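MEDIA RELEASE
Dec 30, 2021

Kurnuten to get its reading room back, with chairs this time

The Kurnuten Reading Room will reopen in the new year after a refit that took longer than the construction of the original building, a fact the local history shelf is happy to confirm.

The room closed in September so the floor could be levelled. For as long as anyone can remember, a pencil put down at the front desk would make its own way to Large Print. Regulars had learned to allow for this. Visitors tended to blame the pencil.

Furniture maker Grabner has supplied new reading tables, and joinery firm Gundovik has rebuilt the shelving along the north wall, where the old shelves had been leaning on the encyclopaedias for support. The encyclopaedias have been retired with thanks. They were very good on the telegraph.

The colour of the walls was put to a public vote. The winning shade is a grey-green that the paint chart calls Quiet Harbour and most of the street calls beige. The runner-up was also beige.

"We asked people what they wanted from a reading room and they told us, at length, about parking," a spokesperson for the reading room said. "Further down the page they mentioned light, warmth and somewhere to put an elbow. We can't do much about the parking."
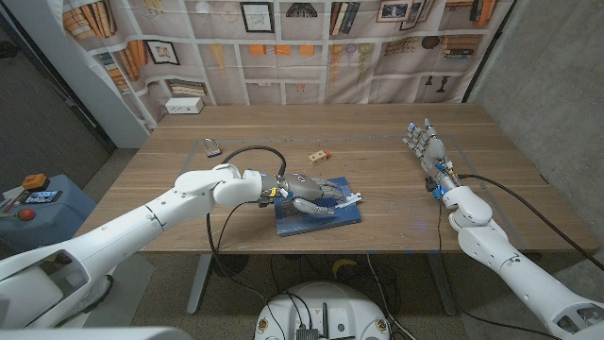

The Flerura collection

The reopening also brings the Flerura collection onto open shelves for the first time. It was left to the room by a private donor who bought books at clearing sales and seems never to have left one empty-handed. It holds 600 volumes, among them 200 on beekeeping and a three-part history of the garden gate. The third part is missing. Anyone who knows how it ends is asked to come to the desk.

Most of the collection can be borrowed. A small number of older books will stay in the room, where they can be read at a table on request. Gloves are not needed, but clean hands are, and the sandwich rule still applies – no sandwiches.

Borrowing and fines

Members may take out up to seven books at a time. Overdue fines have been dropped altogether, partly out of kindness and partly because the tin they were kept in could no longer be opened. Books borrowed before the closure can be handed in at any time, without explanation. Explanations have been offered in the past and some of them were very long.

Membership remains free to anyone who lives, works or is regularly rained on in Kurnuten. Existing cards are still valid, including the old cardboard ones, provided the name can be made out.

Opening hours will be posted on the front door, beside the notice asking people to close it.

ENDS

Media enquiries: please phone or write to the front desk, Kurnuten Reading Room. The phone is answered during opening hours, in a low voice.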